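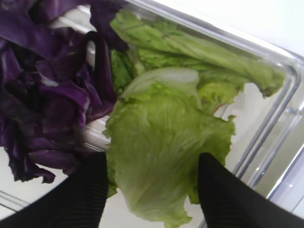

Prindell Shared Workshop Members' Forum
Builds in progress > Salad arm, bench 2

carre_bench
Posted 25 September 2018

Members are advised that the arm on bench 2 has been fitted with the Skaler fingers in place of the suction cup. Work on leaves will continue until the end of the month. The closing force is at present set to 19 on the controller scale, and the closing speed has been halved. Comments are invited on two matters: whether the ribbed pads should be retained, and whether lettuce and red cabbage should continue to share one clear container.

northlathe
I would ask that the pads be retained. The smooth pair was tried on the bench in spring and let go of anything with a thick rib. Ribs across the finger might serve better than ribs along it, but that is a small change to the print file.

Sasia_Group
The electronics group does not support the shared container. Clear walls throw highlights into the wrist camera, and the software has twice taken a bright corner for the pale part of a leaf. We request an opaque tray with a matt finish.

carre_bench
The request is noted. An opaque tray would remove the side view, on which the second camera depends. The present container will therefore stay until that camera has been moved.

Sasia_Group
We maintain our objection. The second camera was added without discussion in this section and should not decide the choice of tray.

millrow46
May I raise the matter of the cabbage? Purple against green is an easy case for colour sorting. A grip setting proved on that mixture tells us little about green on green. I should prefer to see lettuce alone, with the leaves overlapping.

northlathe
I agree in part. The mixture is still a fair test of reach, as a finger must come in beside the cabbage without dragging it along. Both tests could be run.

carre_bench
Both will be run. Lettuce alone will be placed on the list for November. Members wishing to repeat the work at home should note that the finger files are in the shared folder and that each pair takes 46 g of filament. The mounting plate fits the older wrist only.

millrow46
Is the older wrist the one with four screws?

carre_bench
It is. The newer wrist has six, and a plate for it has not been drawn.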